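Omstead match data, README
31 December 2000
By the Giton desk

Results and scorers for 750 soccer games in the Cullinane league, season 2000. The goal times come from club reports, and I wouldn't bet on them.
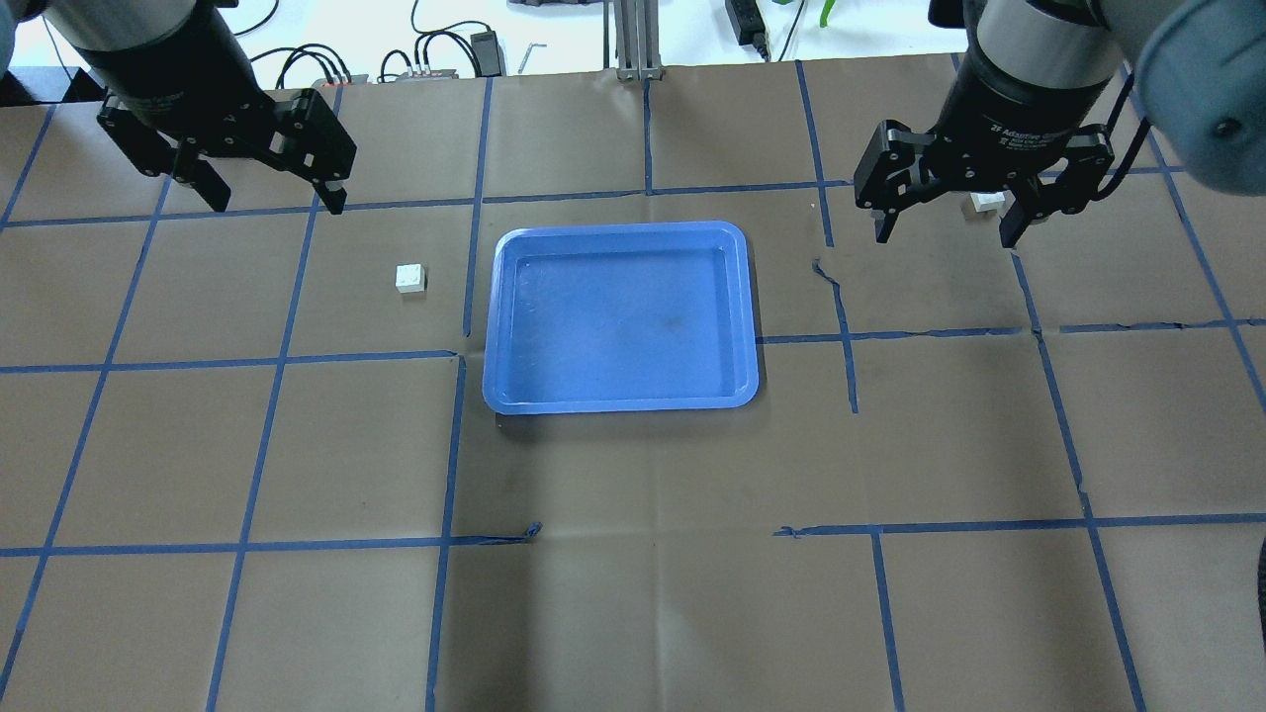
Blue tray on the taped table

Zistwood sent 13 reports with no halftime score. I left those blank - guessing is how the last file went bad.
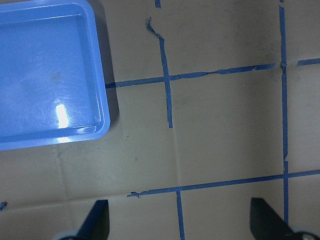

Tray corner, scuffed

Attendance is whatever the home club claimed. Treat 19 of the December figures as wishful.

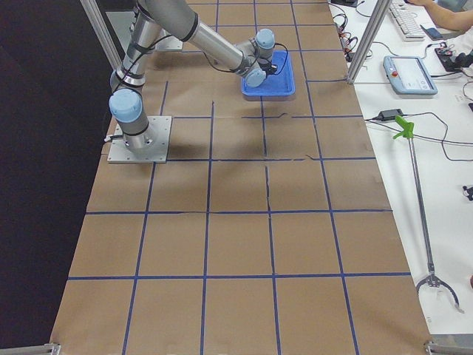
Arm over the tray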